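Home / Health / Features

Hay fever starts earlier than you think. Use the winter to get ready

January 6, 2025

Most people with hay fever buy their first box of tablets when their eyes are already streaming. By then the season is usually well under way. Pharmacists in Trovstead say the same thing every year: the customers who cope best come in before the trees do anything at all.

Hazel and alder can shed pollen while there is still frost on the ground. Birch follows, often peaking in April, and grass takes over in early summer. Someone who sneezes through the end of winter and blames a string of colds may be reacting to a tree at the end of the road.

The Steinbach clinic, on the edge of town, asked 224 of its hay fever patients to keep a symptom diary last year. Of those, 76 wrote down their first bad day before the end of winter. Many had never linked it to pollen.
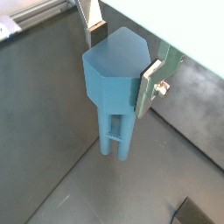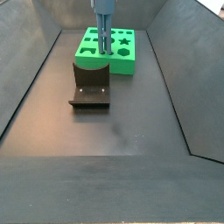
A diary is still the cheapest tool going. Note the date, where you were, what the weather was doing and how you felt. Two or three weeks of entries will often show a pattern, and a GP can do far more with that than with a vague memory of feeling rough.

Steroid nasal sprays are the other thing worth sorting out early. They can take a couple of weeks to reach full effect, so starting on the first bad morning means waiting. Technique matters too. Tilt your head slightly forward, aim the nozzle away from the middle of the nose and breathe in gently. A hard sniff sends most of the dose down the throat.

Older antihistamines can make you drowsy — a real problem for anyone who drives for a living. Newer ones are less likely to, but people vary, and it is sensible to try one on a quiet day at home first. Anyone who is pregnant, or who takes other medicines, should speak to a pharmacist before choosing.

Asthma needs extra care. Pollen can set off attacks, and a preventer inhaler left in a drawer all winter is no help. Check the expiry date and book a review if you have missed one.

The Steinbach clinic is running drop-in sessions on sprays and inhalers at the Cedero library this month. No appointment is needed. Bring whatever you used last year, including the empty boxes.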